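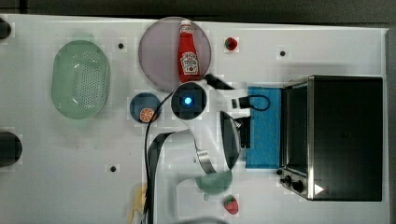
Figure 4. Table with plate, bowl and colander.

Section 4: Setting up group tickets and meal vouchers

This section explains how to add a group booking to the Zaladen ticket desk at Filstead Park. It applies to schools, clubs and works outings. Family tickets are covered in Section 3.

Before you start

You will need the group leader's name, the booking reference and your own desk password. The desk must be switched on and connected to the park network.

Adding the booking

1. From the main menu, choose Groups, then New Booking.
2. Enter the booking reference and press Find. The name of the group leader will be shown.
3. Check the name against the leader's letter of confirmation. Do not continue if the two differ.
4. Enter the number of adults and children. A group must have at least 15 paying visitors to receive the group rate.
5. Select the date of the visit and the gate at which the group will arrive (Grandard Gate or Lake Gate).
6. Press Save. The desk prints one entry slip and one copy for the office.

Note: A single booking may hold up to 300 visitors. Larger parties must be entered as separate bookings under the same leader.

Adding meal vouchers

7. Open the saved booking and choose Meals.
8. Select the restaurant. Vouchers for the Phetsri Terrace cannot be used at the lakeside kiosks.
9. Enter the number of vouchers and the sitting required.
10. Record any dietary requests in the Remarks box, and press Save again.

Caution: Vouchers are valid only on the date printed on them. Once printed, they cannot be moved to another day at the desk. Refer such requests to Daranee Thongsuk, Group Sales.

Changing or cancelling a booking

Changes to visitor numbers may be made until the group has passed through the gate. Open the booking, choose Amend and enter the new total. The old entry slip must be destroyed.

A cancellation requires the approval of two members of staff, each of whom must enter a password. If the desk shows the message "Booking locked", wait two minutes and try again. Should the message remain, contact Mostafa Ragab in Ticket Systems, quoting the booking reference.

Caution: Do not switch off the desk while a slip is printing.

Related sections
Section 3: Family and day tickets
Section 5: Season passes and renewals
Section 6: Ride queue passes
Section 9: Refunds at the gate

Last updated: April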